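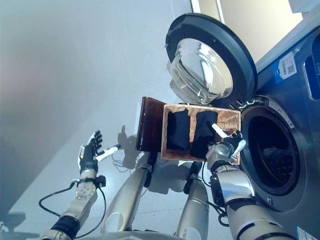 Fig. 1. Prendas oscuras en una cesta de mimbre, delante de una lavadora de carga frontal.

Apuntes > Química textil > Tema 6 > Detergencia y dureza del agua

6.1 Concepto de dureza

Se llama dureza total a la suma de las concentraciones de calcio y magnesio disueltos, expresada como carbonato cálcico equivalente (mg/L de CaCO3). La fracción asociada a bicarbonatos es la dureza temporal, que precipita al calentar:

Ca(HCO3)2 → CaCO3 + CO2 + H2O

La dureza permanente corresponde a sulfatos y cloruros y no se elimina por ebullición. En lavado doméstico interesan las dos: la primera por las incrustaciones en la resistencia, la segunda por el consumo de tensioactivo.

6.2 Efecto sobre los tensioactivos aniónicos

Los jabones (sales sódicas de ácidos grasos) forman con el calcio sales insolubles que se depositan sobre la fibra. En tejidos negros el depósito se aprecia como un velo grisáceo, que a menudo se confunde con pérdida de colorante. Para distinguirlos basta un enjuague con ácido cítrico diluido – si el tono se recupera, era depósito. Los alquilbencenosulfonatos toleran mejor el calcio, pero su eficacia también disminuye si la formulación carece de coadyuvante. 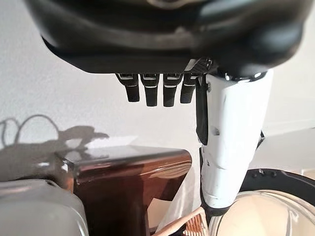
Los coadyuvantes se clasifican según su mecanismo. Los secuestrantes (citratos, fosfonatos) mantienen el catión en disolución como complejo. Los intercambiadores, cuyo caso típico es la zeolita A, lo retienen en la red sólida y ceden sodio. Los precipitantes, como el carbonato sódico, lo separan en forma de sal insoluble y pueden dejar residuo mineral en el algodón.

6.3 Ejercicio resuelto

La muestra de agua de Varela se valora con AEDT a pH 10, con negro de eriocromo T como indicador. Volumen de muestra: 100 mL. Gasto de AEDT 0,01 M: 54 mL.

Moles de AEDT = 0,054 L × 0,01 mol/L = 5,4 × 10⁻⁴ mol
Masa de CaCO3 = 5,4 × 10⁻⁴ mol × 100 g/mol = 0,054 g
Dureza = 0,054 g / 0,1 L = 540 mg/L

Se trata de un agua muy dura. Obsérvese que la valoración no separa calcio de magnesio; para ello se repite a pH 12 con murexida.

6.4 Cuestión para entregar

Repetir el cálculo con la muestra de Drotirlow, diluida previamente a la mitad, y comentar qué coadyuvante resultaría adecuado. Entrega a Rhonda Sutherland antes de la práctica de junio.

Temas relacionados
Tema 5. Estructura de las fibras celulósicas
Tema 7. Blanqueantes oxigenados y activadores
Práctica 2. Solidez del color al lavado
Guion de la visita a la planta Skirnell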